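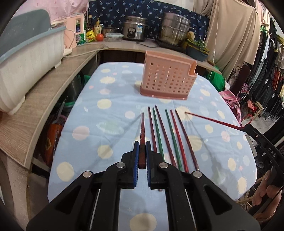
# Grilbridge hand grippers: your questions

We get a lot of letters about the Grilbridge, and we love them. Most ask the same few things, so the answers are collected on this page. If yours isn't covered, write to the workshop and Yuzhen Shao or one of the rest of us will reply. Last updated 11 November 2021.

## The basics

**What do I get in the kit?**

Two hand-held grippers, a left and a right, each with a handle, a linkage and a pair of soft fingertip pads. You also get a charging lead, a spare set of pads, a small screwdriver and the printed task book, which has 33 household jobs in it, from folding a tea towel to sorting chopsticks. The Hoàng arm adaptor is sold separately.

**Who is it for?**

Anyone who wants to teach a robot arm by doing the job themselves. You hold the gripper, do the task at your own table, and the recording goes to the arm later as training material. We have university groups using it, a couple of schools, and one very patient man teaching an arm to lay out his fishing flies (we are rooting for him!).

**Do I need to own a robot arm?**

No. Plenty of people record first and buy or borrow an arm afterwards. The files are yours, they sit on your own machine and they don't expire.

## Chopsticks and other thin things

**Can it really pick up a single chopstick?**

Yes, and this is the bit we get most excited about! Thin round things were a misery with our old flat pads. They rolled, or they shot off across the table. The ribbed pads hold a chopstick by its thick end well enough that you can point the tip where you want it. Take the square-ended sort first if you have them, as they are much kinder to beginners.

**How should I lay the chopsticks out?**

Spread them in a loose fan with the thick ends towards you, and leave a few gaps wide enough for a fingertip. You don't have to be tidy about it. Do move them between recordings, though, because an arm that has only ever met one layout gets very stuck on a second.

**Will it lift one off a bare, shiny table?**

It will, with practice. A cloth makes life far easier as the tips can press down a little and get underneath. Any ordinary tablecloth will do, and a pattern is no trouble at all. Chun-yin Mak recorded most of the chopstick chapter on spotted cloths and the results were lovely.

**Can I use both grippers at once?**

Please do. Two hands open up all sorts of jobs: passing a chopstick across, lining up a pair, holding a basket still while you drop things in. Two people can also take one gripper each, sitting at different sides of the table. Agree who moves first, or you will bump knuckles.

## Recording at home

**Does my kitchen need to be cleared?**

No! Leave the rice cooker and the sauce bottles where they live. Recordings from busy, lived-in rooms have been some of the most useful in our own tests. We only ask that you clear enough of the table to move your wrists freely, and that you put away letters or anything else private.

**How many goes at a task do I need?**

More than you'd like, fewer than you'd fear. Our own chopstick set has 563 recordings in it, and the arm was already picking sensibly well before we reached the end. Start with a short session, train on it, see where the arm goes wrong, and then record more of exactly that.

**What if I drop something half way through?**

Pick it up and carry on, then mark the recording as "recovered" in the app. Please don't delete them. We lost 934 early recordings that way, all with fumbles in them, and we still grumble about it.

**Do shadows matter?**

Not much. A strong lamp low down on one side can be a nuisance, so try it from another side and record some of each.

## Care, repairs and getting hold of one

**How do I clean the pads?**

Warm water and a drop of washing-up liquid, then let them dry flat. Leave out bleach and anything gritty. Once the ribs feel smooth under your thumb, swap them.

**One side closes before the other. Is it broken?**

Probably a loose pivot pin. Nip each one up a quarter turn and try again. If it is still uneven, send it to Odemora, who do all our repairs and are wonderfully quick.

**Can small children use it?**

With a grown-up beside them, yes. There are pinch points in the linkage, so keep fingers on the handle. Pramanwood are working on a smaller grip for us and we hope to have it in January.

**Does it suit left-handed people?**

Very well. The gripper is nearly the same on both sides, and you can swap hands in the settings.

**Is there a waiting list?**

There is, for now. The workshop has sent out about 2235 kits so far and we build in small batches. Put your name down with your post code and which adaptor you need, if any. We don't take payment until yours is packed.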